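Sirstead Transport Users and Operators Liaison Group - Lost Property Working Group

Minutes of the October meeting, held in the upper meeting room, Sirstead bus station, starting at 14:00

**Present:** representatives of the bus operator, the ferry office, the station management company, the passenger panel and the town library (observer).

**Apologies:** the taxi licensing officer.

## 1. Minutes of the previous meeting

Agreed as a correct record, with one change. Under item 4, "unclaimed" should read "unidentified". The two terms are used differently in the register and the distinction affects disposal.

## 2. Matters arising

2.1 The lock on the ferry office cupboard has been replaced. Keys are held at the ticket window.

2.2 The revised claim form is in use at the bus station. The ferry office is still using up the old form, which has no box for an email address. The meeting asked that old stock be recycled and the new form used from the start of next month.

2.3 The sign on Platform C still gives the former telephone number. Carried forward.

## 3. Register for the year

3.1 The register closed at 2967 entries. Umbrellas remain the largest category, followed by gloves, hats and scarves. Telephones are fewer than last year, but take up more staff time per item, as callers tend to ring the handset while it is in the safe.

3.2 The passenger panel asked whether a pair of gloves is one entry or two. Practice has differed between the offices. It was agreed that a pair found together is one entry, and that a single glove is one entry with the hand noted.

3.3 The "Other" category is too large to be useful. The station management company will propose a short list of replacement headings. It was noted that pushchairs, walking aids and musical instruments each need their own heading, as they are kept in a different room.

3.4 Descriptions in the register vary a good deal. "Hat, dark" is not sufficient to match against a claim. Entries for clothing should give the type of garment, main colour, fabric where it is obvious, size if labelled, and the route or place where it was found. Distinguishing marks should be entered in the restricted field only and not read out to callers.

## 4. Storage of soft items

4.1 The open shelving at the bus station is full. Items slide behind the lower shelf and are found only at the annual clear-out. The ferry office has the opposite difficulty: deep opaque crates, which have to be emptied onto the counter each time a claim is checked.

4.2 A move to clear containers was discussed. Points made in favour: contents can be checked without lifting everything out, and colour can be compared with the claim at the counter. Points against: scratches, cost, and the chance of people at the hatch seeing an item and then claiming it. The operator suggested that the last point is met by keeping the shelving out of sight of the hatch.
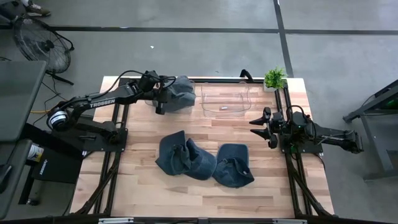
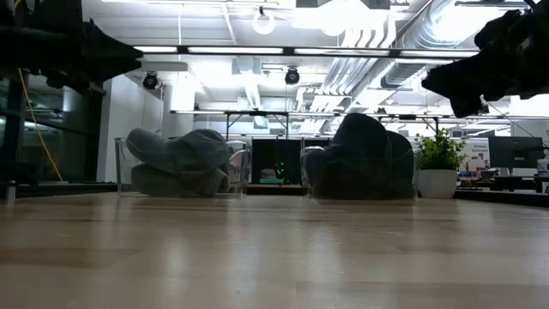
*Denim caps in the first picture, grey fabric items in clear bins in the second.*

**Ruta Fennimore**
Minutes secretary, Lost Property Working Group

4.3 Overfilling was raised. If soft items stand above the rim, bins cannot be stacked and labels on the bin behind are hidden. Agreed that coats and other bulky garments go on the rail, and that bins are for small items only.

4.4 Labels. Tie-on tags are preferred to stickers, which mark knitwear and come off waxed fabric. The tag is to carry the register number and nothing else.

4.5 Wet items are to be dried on the rack in the cleaners' store before being put away. Date of entry in the register is the date handed in, not the date dried.

4.6 Quotations have been received from Kabbaj and from Stodis. The Kabbaj bins are dearer but come with lids. The Stodis price excludes delivery to the ferry office. The meeting did not reach a decision, as the internal depth of the Stodis bin was missing from the quotation and the existing shelves are shallow.

**Action:** operator to obtain the missing dimension and circulate both quotations on a like-for-like basis.

## 5. Retention period

5.1 The operator holds items for nine weeks. The ferry office has been holding them until the cupboard is full. This is not consistent with the notice displayed at the pier.

5.2 Agreed to recommend the operator's period at both offices for general items. Perishable goods are excluded and will continue to be disposed of at close of business. Passports, driving licences and bank cards are excluded and dealt with under the existing procedure.

5.3 The library asked to be kept informed of the outcome - it receives property left on the bus by mistake for its own, mainly books, and has no written period.

## 6. Online claims

6.1 Skaltance has supplied a test version of the claims page. Comments from the panel:

- the date field refuses the 31st of any month
- "Item type" must be chosen before the route, which is the reverse of how most people report a loss
- there is no acknowledgement after the form is sent, so claims are being entered twice

6.2 The supplier has accepted the first and third points as faults. The second is regarded as a change to the specification and may be charged for. The meeting took the view that the order of fields was set out in the original brief - station management company to check and reply.

6.3 Telephone and counter claims will continue alongside the online page.

## 7. Any other business

7.1 The ferry office reported a set of keys handed in with a tag from a gym that has since closed. To be held for the normal period.

7.2 The passenger panel asked for the opening hours of the hatch to be shown on the printed timetable. The operator will look at the space available on the back cover.

## 8. Next meeting

Same room, 14:00, date to be circulated. The sign on Platform C and the container quotations will be taken first.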